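How I Finally Learned to Watch an Old Movie

May 30, 2021

I have been meaning to write this one up all month, and then the garden needed me, and then my sister came to stay (she is lovely, she talks through everything), so please forgive the wait.

Some of you will remember that I signed up for an evening course on silent film this spring. I went in thinking I knew a fair bit, having grown up with Sunday matinees and a grandfather who could hum every chase tune ever written. Well! I knew very little. Our teacher, Saadet Ertürk, started the first class by playing us the same short reel twice, once with a piano and once with no sound at all, and I was amazed at how much longer the second one felt. I kept wanting to cough just to fill the room.

What I took home from that night was to look at the edges. I had always watched the faces, and in those early pictures so much is going on behind them: a door left open, a dog wandering through, a man in the back row of a crowd who has plainly forgotten he is supposed to be cheering.

The homework was to pick one film and watch it three times in a week. I picked a comedy called Semar, which I had never heard of, mostly for the length. The print we were lent has 668 title cards in the notes but I promise you it doesn't feel wordy, and I laughed out loud at the ladder business all three times.
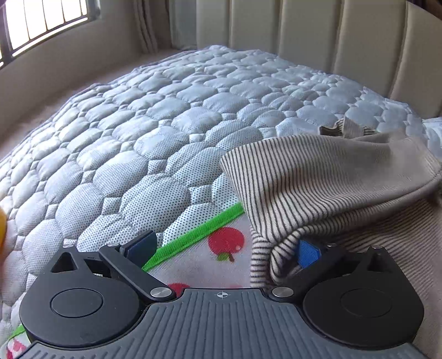
Blue pad, navy pad and a fold of fabric.

By the third viewing I was noticing the cuts, and then I couldn't stop noticing them. There is a dinner that must last 20 seconds and changes angle so often you feel you've had the soup yourself. Boris Šťastný, who sits next to me and has the neatest notebook in class, thinks the editor was showing off. I think the editor was having fun, and we went back and forth on it all the way to the parking lot.

Next up is Hevaton, a long gloomy sea story that half the class is dreading. I'm rather looking forward to it, and I've already bought the good popcorn. If any of you have seen it, leave me a comment, but please don't tell me what happens to the lighthouse keeper!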